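The Third Draft Is Where It Gets Good

I spent most of last August in a rented kitchen with Noemi Lindgren, arguing over a woman who steals a ferry. The ferry was my idea. The woman was hers, and she was far better than the ferry.

We were writing Zwahlen, a six-part thriller that began life as a comedy (long story!), and by then we had 658 index cards taped to the walls and two people barely speaking over breakfast.

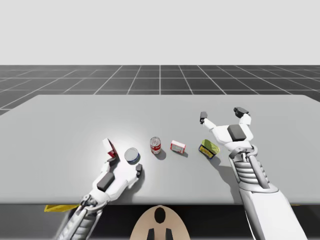
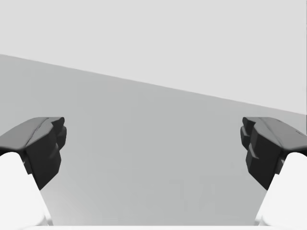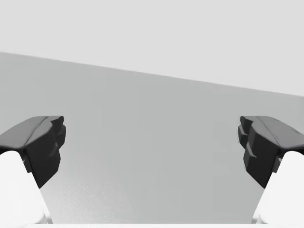
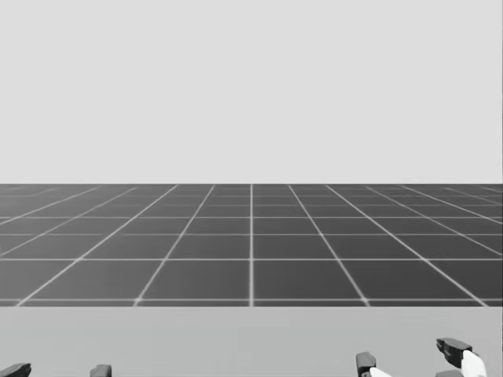
Cut the ferry, was the verdict from Shoshana Tran when the second draft reached her, and then, a line further down, "cut the husband too, he only ever walks in to ask what's happening." She'd read all 470 pages over a weekend and her notes ran to 34 more.

I sulked for a day. Then I took the husband out of episode one, just to prove her wrong, and the whole thing started moving – scenes I'd been propping up for months suddenly stood on their own. Noemi was very gracious about it, meaning she only brought it up at every meal.

The ferry took longer. I loved that ferry. I'd ridden one back and forth for a week taking notes on the engine noise and the awful coffee, and I kept sneaking it back in as a bus, then a bakery van, then (briefly) a horse.

Craig Buchanan, our producer, let the horse live for one meeting. It would have eaten the budget for episode four, he told us, and he'd already promised that money to the rain.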